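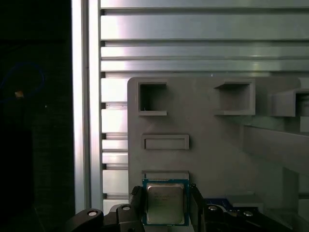
Bienvenido Panganiban wrote in to ask how you start a prayer walk when your parish has never had one, and whether you need to be the sort of person who can talk to strangers. You don't, Bienvenido, and I'm so glad you asked, as I was terrified on my first one.

Begin with the route. Ours goes from the church door down to Hestton market and back, 2000 steps by my pedometer (I do love my pedometer), and that is plenty for a first go. Walk it by yourself beforehand at the same hour you mean to use. You'll notice the benches, the noisy corner by the bus stop and the bit where the pavement disappears altogether.

Next, have a word with your priest or minister. Ask for a line in the notice sheet and a blessing before you set off - even two minutes at the door will do.

Then go out in pairs. One prays quietly while the other is free to say good morning. If somebody stops, ask whether there is anything they'd like prayed for, and then listen, for longer than feels comfortable. Write the first name in a small notebook once they've moved on, and nothing else.

Don't carry too much. We had 200 prayer cards printed for our first summer and I still have a shoebox of them on top of the wardrobe! A few in a coat pocket is enough, with the times of services on the back.

When you get back, put the kettle on and read the names aloud together. Syahrul Saragih lights a candle for ours and we finish with the Lord's Prayer.

Our next walk is on 3rd August, straight after the morning service, and the Irkow chapel people are joining us. Wear comfortable shoes and bring a hat if it's bright.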